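A Saturday at the Mimora open day

We had been meaning to go to the Mimora open day for years, and every March something came up - a cold, a birthday, one year a flat tire before we were even out of the driveway. So when I tell you that we were standing outside the gates in Henidbridge at ten in the morning with a thermos and two umbrellas, please understand that this was an achievement.

Mimora is a watch and strap workshop, in a long brick building down by the canal, with a bicycle shop at one end and the most wonderful smell of toast coming from somewhere at the other. They open up once a year, groups of 14 at a time, and you get a colored sticker for your coat that tells you which group you belong to. Ours was green. My sister lost hers before we reached the stairs and was given another by a very patient young man.

Our guide was Yae Ogura, who has worked there for 21 years and started on the repairs counter, back when it was a hatch in the wall with a bell. She has a lovely way of talking, quiet enough that everyone leans in, and she didn't mind questions at all, which was lucky because my sister had brought a list.

We started in the strap room. I had never given a moment's thought to how a watch strap is made, and now I can't stop looking at people's wrists on the bus! Yae let us bend some rubber straps back and forth and feel the difference between the softer ones and the firmer ones. The firm ones spring back into their curl the moment you let go. She said most people fasten theirs one hole too tight and then complain about it in July.
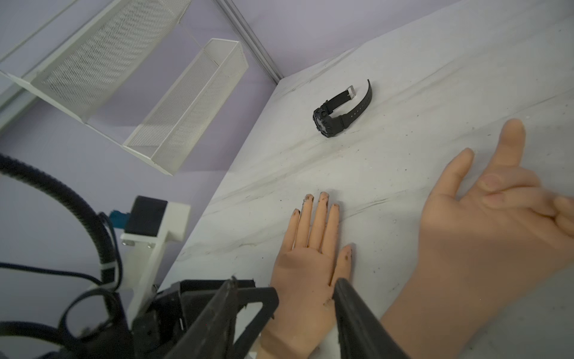
She was also very funny about buckles. Customers will forgive a watch for losing a minute a week, she told us, but a buckle that pinches comes back the next morning, usually with a letter. A plain black watch with a plain rubber strap is still what they sell most of, whatever the magazines are saying, and I was pleased to hear it, having worn one very like that through 12 summers of gardening.

From there we went up to the parts store, which was my favorite part of the whole visit. It is all little drawers, 1540 of them, with handwritten cards in brass holders, and some of the handwriting goes back to people who retired before Yae came. One whole wall is for a model called the Skorkevport, a rather handsome thing made for harbor pilots, long out of production but still sent in for repair from all over. We were allowed to open a drawer each. Mine had crown wheels in it, wrapped in tissue. My sister's was empty, and she was quite put out until Yae let her choose again.

The repair benches were last, and a little crowded by then, as the group with the blue stickers had caught up with us on the landing. A man from the Higuchi shop across the canal had come over to show how a crystal is polished, and he had a line of children in front of him who were far better behaved than the adults. I held a loupe to my eye for the first time in my life and couldn't see a thing, and then suddenly could, and didn't want to give it back.

Tea was in the old packing room, on long tables with paper cloths. There were cheese scones and a lemon cake that went very quickly - if you are in a later group, I would have a word with someone on your way in. I bought a new strap in the shop for my old watch, and they fitted it while I waited and wouldn't take anything for the fitting.

For anyone thinking of going next March, parking by the canal is hopeless after ten, but the 48 bus stops right at the bridge and it's a short, flat walk from there. Entry is free and you can book a group at the door. The stairs to the parts store are steep, with a good handrail on the left side only, and there's a bench at the bottom for anyone who would like to sit that bit out.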